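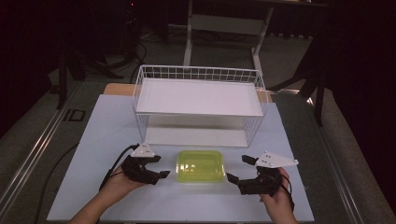
White wire basket and the yellow-green box with lid

Leftovers in the fridge: how do you keep track?
Started by Aguiar22, 12/14/21

Aguiar22
Good evening to all. We are five persons in the house and every week I throw away food which was forgotten at the back of the fridge. Last week it was half a pot of lentils and a very sad piece of pumpkin. I have now decided that everything left over goes into boxes with a lid, and that the boxes stand in one wire basket on the middle shelf. Whoever is hungry must look in the basket first. Do you have a system which works for longer than one month? My husband gives it two weeks.

Drallero
I did the same in June and we still use it. Write the day on a piece of tape and put it on the lid. Without the tape my children open every box, smell it and leave it open.

Taltus_kitchen
I do not agree with the basket. It takes too much room and small things fall over inside. I put leftovers on the top shelf at the front, and that is all. If you need furniture for your leftovers, you are cooking too much.

Aguiar22
Taltus_kitchen, maybe you are right about the quantity, but I learned to cook from my mother and she had 3 brothers at the table. I cannot make a small soup.

Trosidness
Be careful with rice, please. It should be cooled quickly and go in the fridge soon, and I would eat it the next day. Beans and stews I keep longer. I freeze what we will not eat – flat, in bags, because my freezer has only one drawer.

Drallero
Same for rice here. But I don't like bags, they tear. I have 42 boxes (I counted them when we moved) and only over half have a lid that fits.

Taltus_kitchen
42 boxes! This is what I mean.

Cleiton Siqueira
I am on the side of the basket. You can pull it out whole and put it on the table, and then everybody takes what they want. We call it the poor man's buffet and it is my favourite dinner of the week. For the lids, buy only one size. It costs a little at the beginning.

Aguiar22
Thank you, the idea of putting all on the table is very good, I will try it. Cleiton, do you warm each box separately? With five people I am afraid we will eat in turns.

Cleiton Siqueira
Yes, we eat in turns. The soup goes on the stove and the rest waits for the microwave.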